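Clamus Student Mobility Portal: User Guide
Section 4. Setting Up an Incoming Exchange Record
Reading time: 4 minutes

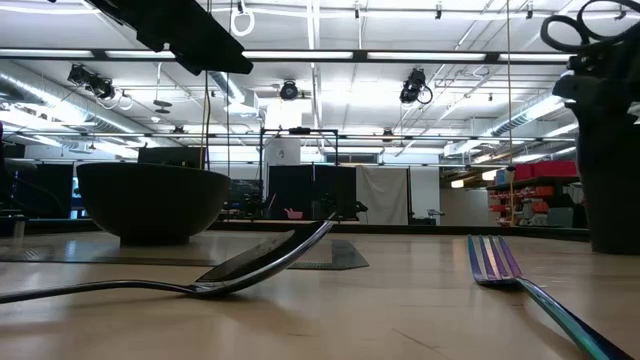
4.1 Before you start

This section covers the creation of a record for a student arriving from a partner university. It applies to one-semester and full-year exchanges. Short summer courses are entered under Visitors (Section 7).

You will need:

- the nomination letter from the home university
- the student's passport name, spelled as it appears on the photo page
- a host account with Coordinator rights
- the partner code for the home university

Partner codes have four digits. The code for the Clarkinport campus, used in the samples below, is 3929.

Note: Faculty assistants have Reader rights by default. A Reader can open a record and print it but cannot save changes. Requests for Coordinator rights go to Socorro Tello in the Mobility Office.

4.2 Create the record

1. Sign in and select Incoming from the left menu.

2. Select New Record. The form opens on the Identity tab.

3. Enter the family name and given names. If the passport shows a single name, enter it in the family name field and check Single Name. Do not type a dash or a period in the empty field.

4. Enter the partner code and press Tab. The name of the home university fills in. If the field turns gray, the agreement with that university has expired and the record cannot be saved as Active. Save it as Draft and see 4.5.

5. Select the semester of arrival. Full-year students are entered with the fall semester and a length of 2.

6. Select Save. The portal assigns a record number. Write this number on the nomination letter before filing it.

Caution: Do not create a second record for a student who has changed semesters. Open the first record and edit the arrival field. Duplicate records produce duplicate housing requests, and the housing system does not merge them.

4.3 Attach the learning agreement

7. Open the Documents tab and select Add.

8. Choose Learning Agreement from the list of types. The type cannot be changed after upload.

9. Attach the signed file as a PDF. All three signatures (student, home university, host university) must be present. Files with a missing signature are accepted by the portal but are returned at review.

10. Enter the credit total from the last page. The portal compares it with the sum of the course lines and shows a yellow flag if the two differ.

Note: Courses taught in the Trolness building carry the prefix TR. The catalog still lists a few of them under the old prefix. Use TR in all cases.

4.4 Assign housing and a contact

11. Open the Housing tab. Select Campus, City, or Own Arrangement.

12. For Campus, pick a residence. Nic Aodha Hall has 141 rooms open to exchange students, and the list shows only those still free for the chosen dates. The last shuttle from the main gate to the hall leaves at 11:40 p.m.; this time is printed on the arrival letter and is updated by the Mobility Office.

13. For City, leave the address blank until the student supplies a signed lease.

14. Select a student contact from the drop-down list. A contact may be assigned to no more than four arrivals per semester.

Caution: Changing the residence after the arrival letter has been sent does not send a new letter. Select Resend Letter by hand.

4.5 Error messages

Error 683: Agreement not found. The partner code is wrong or the agreement has expired. Check the code first. If it is correct, send the record number to Raghavendra Suvarna, who maintains the agreement table. Spring agreements are renewed in May, and drafts saved before renewal must be reopened and saved again.

"Record locked": Another user has the form open. The lock clears when that user signs out.

"Name mismatch": The name in the record differs from the name on the uploaded agreement. Correct the record to match the passport. If the agreement is wrong, ask the home university for a new copy.

Continue to Section 5, Arrival Week Check-In.

Related sections
- Section 3. User Roles and Rights
- Section 5. Arrival Week Check-In
- Section 6. Transcripts and Grade Conversion
- Section 7. Visitors and Summer Courses

This site uses cookies to keep you signed in and to remember your language setting. Accept | Manage settings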